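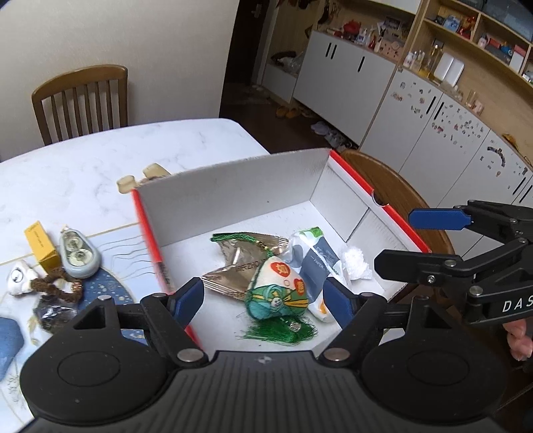

BRIRKBERG, January

Junpei Okabe has a short answer when people ask him whether a machine can tidy a dining table. "It can tidy the table it practiced on," he says. "Move it to your house and we will need to talk."

Okabe runs manipulation testing at Nurkau, a company that trains two-armed systems for household and shop-floor work. The chore that takes up most of his time at present is sorting small articles in and out of an open cardboard box. A packet of tissues goes in, or comes out. So does an embroidered sachet with a green silk tassel, a foil snack wrapper, a cotton ball. He calls the family of tasks "box work" and regards it as a better measure of progress than folding shirts.

"A shirt is one material," he says. "In a box you might have foil, fabric, paper and cotton within a hand's width of each other. Each one wants a different closing force, and they touch. You pull on one and another comes with it."

The sachet is the item he would pick to explain the difficulty to a newcomer. The body is stuffed and gives a little under the pads, and he considers it easy. The tassel is harder. Its threads spread out flat and do not hold a shape from one attempt to the next, so the software cannot plan around them with any confidence. The braided cord at the top offers a third option. "A person hooks the cord with one finger and never thinks about it. Our policy prefers the body, and then the fringe drags across whatever is next to it. I would grade that as a pass with a remark."

Nurkau scores each attempt on a sheet with four possible marks: pass, pass with remark, recovered, and fail. In the last round the team logged 369 attempts at box work on tables the system had been trained on, and a further set on tables it had not. Okabe will not give the second score. He says only that the gap was large enough to change the schedule.

Rakiya Ogunleye, who designs the table layouts, attributes much of that gap to things outside the box. The box stands on a table with a patterned placemat tucked under one corner, and on the placemat are a correction tape dispenser, a figurine, a dark plastic bag. None of it is part of the job.

"The early layouts were bare," Ogunleye says. "White surface, one box, good light. The numbers were excellent and they meant very little. A kitchen has chairs, slippers, jars on the counter, stickers on the cabinet doors. The model has to learn that a sticker is not an object to pick up. It also has to learn that a plastic bag on the table might be trash or might be somebody's lunch, and at the moment it has no opinion."

She changes the layout every 13 runs. Veined or marbled surfaces cause more errors in depth than plain ones, she says, and glossy plastic causes more than either. Foil is the worst of the group. A crumpled wrapper reflects light from many small faces, and the estimated outline shifts as the hand approaches. The current remedy is to slow down over the last 6 centimeters, which improves the grasp and lengthens the cycle.

Cycle time matters more to Dimas Rahman, who handles the commercial side. His interest is the packing bench. Stulex, a mail-order gift firm, has asked whether a pair of arms could fill presentation boxes with mixed small goods, and box work is close to that job.

"The customer has a person who fills a box in the time it takes us to pick up the tissues," Rahman says. "We are not going to win on speed this year. The question I put to them is whether they have a shift where speed does not matter."

He thinks a night shift is plausible, with the arms preparing partly filled boxes for people to finish in the morning. Stulex has agreed to a trial on one bench with 2 product lines. Soft goods with cords or fringes are excluded.

Asked about the home, all three are more cautious. Okabe estimates that the system can clear familiar objects from a familiar table now, under supervision, with a person putting right the remarks and the failures. Ogunleye would leave out the word "familiar" only after another year of layouts. Rahman does not quote a price for a household unit and says he discourages people from asking.

The next round of tests moves to a rented apartment in the Lawal district. The protocol calls for boxes with taller flaps, since a flap standing upright limits the angle from which a second arm can reach in. Okabe expects the scores to drop. He has asked for tassels to stay on the list.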